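The case for buying the plain kit

Mirnell sells its two-arm bench kit, the Himance, in 2 versions. The basic one comes with the arms, the rail and the wrist cameras. The other adds a year of remote support and a set of ready-made tabletop tasks. I think most small labs should buy the basic one.

My reason is the tasks. The ready-made set is built on blocks and pegs, and a lab that wants to work with kitchen things will drop it within weeks. Mareike Kasten ran all 18 of its routines in August and kept 2. Edivaldo Mendonça, who teaches at Cano, disagrees with me. He says students need something that runs on the first day, and I accept that for a classroom.

Support is harder to judge. Negussie, the reseller, answered 98 emails from us before we had a contract of any kind.

Cups, mugs and pink plastic on the marble top:

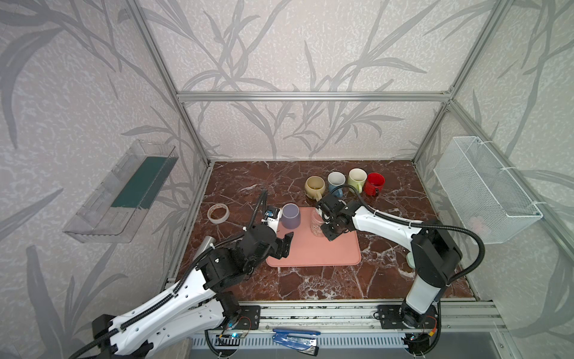
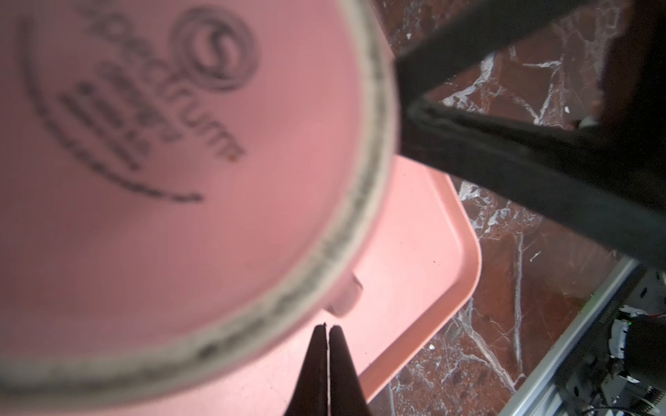
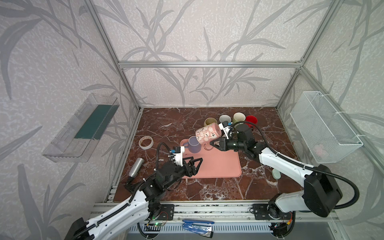
The money saved is better spent on spare fingers and a second set of cables. Mirnell should also sell the task set separately, at a fair price, so that a school can add it later. Until then I would order the basic kit and write the first tasks in house.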